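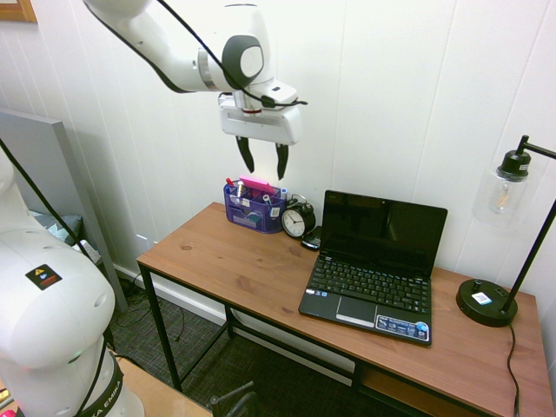
A purple mesh organizer, a twin-bell clock and a small black netbook share the desktop.

There is a certain kind of desk that people come home to, and it is hardly ever the kind sold in showrooms. Nurhan Baysal has spent most of her working life helping people find theirs, first behind the counter of a stationery shop in Talavera and now from two rooms over a bakery, where the smell of bread gets into all the notebooks (she says her clients never complain).

She likes to start with the clock. A proper one, with hands and bells, because a person who checks the time on a phone will still be holding that phone ten minutes later, reading about somebody else's vacation. After that come the pens. Mesh organizers are her great weakness, the brighter the better, and purple suits her fine, with the sticky notes standing up where you can grab one while you are still talking.

"My mother kept every pen she was ever given," she told me, pouring the tea, "and I suppose I've spent thirty years finding places to put them."

Oğuzhan Canpolat, who builds desks in a shed outside Prarau, comes at it from the wood side. He has made 184 of them so far and still sands each top by hand, and he will happily keep you standing in the doorway until dark if you ask him about grain. He is fond of a medium-brown top on thin black metal legs – light to look at, he says, and kind to a small room. A desk like that from his shop takes about 40 hours.

They do disagree about lamps. Nurhan wants a shade that hides the bulb. Oğuzhan loves a bare filament behind clear glass, and will tell you that a lamp ought to be worth looking at even on a bright September morning when it has no work to do.

As for old laptops, both of them are softhearted. A netbook with a sticker by the touchpad has earned its spot, Nurhan thinks, and she would sooner move the lamp over than send it to a drawer.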